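## 4. How listeners in Celley came to the homegrown records

It would be easy to assume that people who love small-label folk and country records find them on the radio, and when we began our conversations in Celley we rather expected to hear as much. We sat down with 11 regular buyers at the record shop, usually over a pot of tea, and asked each of them to tell us the story of one album they had grown fond of in the past year. What we got back were long, wandering and very generous stories, and radio played a smaller part in them than we had guessed. Friends came up again and again, and so did the merchandise table at the back of a hall. One listener had bought the first Brukach album after hearing two songs through the open door of a pub in Dreststead, and she could still tell us which two.

The touring acts and the local acts were talked about quite differently. A visiting songwriter was nearly always tied to a single night, remembered down to the support act and the walk home. A homegrown band such as Nishad was remembered more loosely, as something that had been in the background for years before the listener got round to buying a record - and several people were a little bashful about how long that had taken them. Percy Villanueva, who kindly carried out the second set of interviews, noted that this bashfulness often led straight into a purchase, and we have come to think he is right.

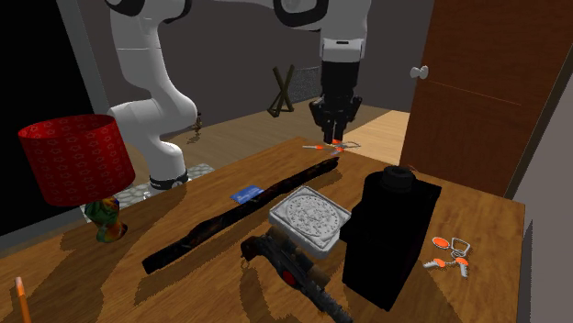 **Figure 3**

The size of the pressing mattered too, though it took us a while to see how. Nishad's record was made in an edition of 200, and its buyers spoke of it almost as a letter addressed to them. The Brukach album ran to 2,000 copies, still tiny by the standards of the larger labels, yet its owners hardly ever mentioned the number and talked instead about the playing, the fiddle above all. We don't want to lean too hard on a comparison between two records. All the same, it fits well with what the shop told us about people asking to have the smaller edition put aside for them before they had heard a note of it.

We should add a word on reviews, as so many of our readers write them. Most of our listeners did read them, and read them warmly, but generally after the record was already at home on the shelf. They wanted company in liking it. Section 5 takes up this habit with the Dreststead interviews, where the local newsletter has a good deal more sway.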